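**Baloyi beaker set, bought in July**

I bought the Baloyi set to replace the kitchen jugs I'd been using to mix fabric dye. It cost $58 from Cilier, and the parcel took longer to arrive than the website promised. The larger beaker holds 700 mL and the smaller 200 mL. Both pour cleanly if you go slowly – tip too fast and the dye runs back down the outside.

The printed scale is fine for dye baths. I wouldn't trust it for small amounts, so I weigh those on a kitchen scale. After more than 227 washes the markings on my old Joradmont jug had gone grey and hard to read, so I'll be watching these.
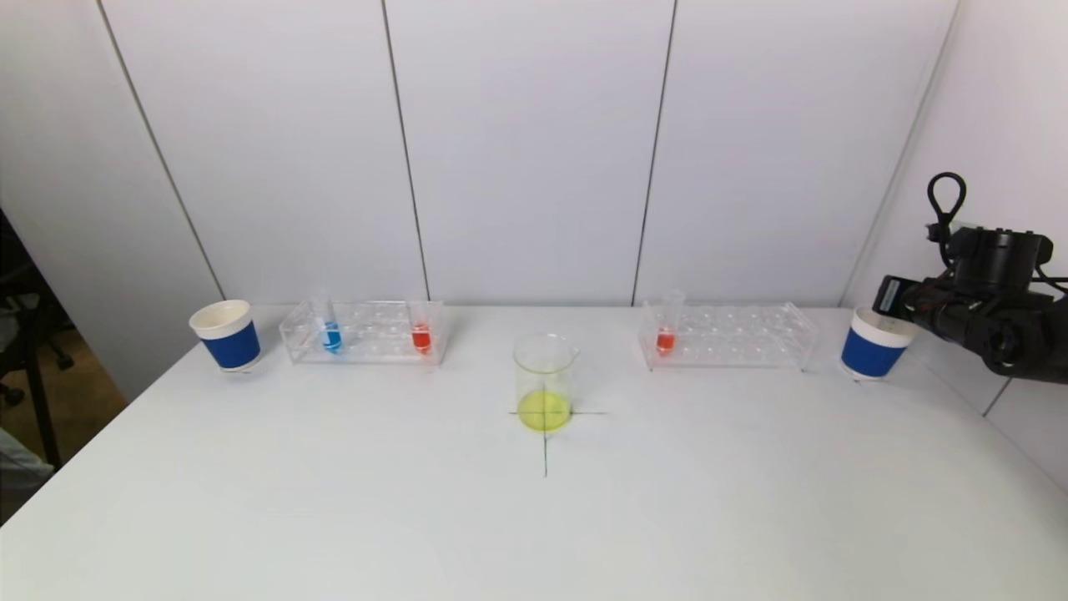

*Yellow in the glass beaker, blue and red-orange in the rack.*

The box is flimsy and there are no lids. Four stars. I'd buy the set again, but not at full price.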